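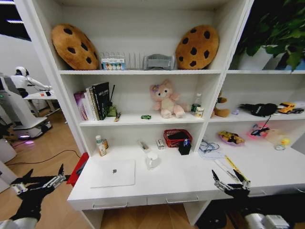 Meltdale is the second novel in Pallavi Agarwal's Irusari sequence, and it took me most of April to get through, in sittings of a chapter or two before work. I read the first one when it was new and remembered the ending but very little of the geography, so I started by going back over the last fifty pages of it. That turned out to be necessary. The second book assumes you know which of the two rivers has been dammed and who gave the order, and it doesn't repeat either fact until well past the halfway mark. I keep series together where there is room, and on a shelf with a big black book, a purple and pink one and a couple of slimmer spines, with biscuit-shaped cushions on the board above, there is not much room for a third volume of this size.

The plot, without giving away the last part: Kwofie is a surveyor sent up to the town of Meltdale to check the levels recorded by her predecessor. The levels are wrong by a small but constant amount. She reports this and is told to adjust her own figures to match. The rest of the book follows from her not doing so.

There are 442 pages in the paperback, divided into two parts of unequal length. Part one is told by Kwofie in the first person, past tense. Part two is made up of letters, minutes and survey notes, and she appears in it only as a signature or as somebody being complained about. I thought the change worked. The letters are dated by the town's own calendar, which is explained in a table at the back, and I would suggest putting a bookmark in that table before starting part two. I did not, and read three letters in the wrong year.

The prose is plain. Agarwal writes short sentences when people are working and longer ones when they are travelling, and the travelling chapters are where I slowed down. Chapter 9 is a walk along a ridge that lasts twenty-six pages. Two things happen in it. Both matter later, but they could have been reached sooner.

The measuring is handled well. I have read a fair number of novels in which somebody has a technical job and never does it. Kwofie sets up her level, takes a reading, moves the staff, takes another, and closes the loop back to where she began. When the loop fails to close, the error is given and you can check it against the readings on the previous page. I checked two of them. One was right and one was out by a single digit, which I took for a misprint until it came up in the minutes in part two. I went back and checked the rest after that.

The weaker side of the book is the romance. The dam engineer is introduced in chapter 4, is pleasant to everyone, and has no opinions until he needs one. Akua Nutsugah, who lent me the first book and finished this one before I did, disagrees with me about this. Her view is that he is meant to be blank because Kwofie is the one describing him and she is not paying attention. That would explain part one. It doesn't cover the letters he writes himself.

A note on editions. The ebook I tried first, from the Weltix store, shows the survey tables as pictures that do not resize, and on a small reader the last column can't be made out. My reader gave the length as 3050 locations and put the calendar table at the very end, after the acknowledgements, with no link to it from the contents. I gave up at location 2251 and bought the paperback. If you read on a tablet you may have no trouble.

I would give it four out of five, with the missing point shared between the ridge and the engineer. The first book got three and a half from me, and I may have been mean to it; on rereading, the closing pages were better than I had them down as.

Next up is a collection of short stories that has been waiting since the winter, and then back to Irusari when the third volume is out. If anyone has worked out who signs the last set of minutes, please mark it as a spoiler in the comments.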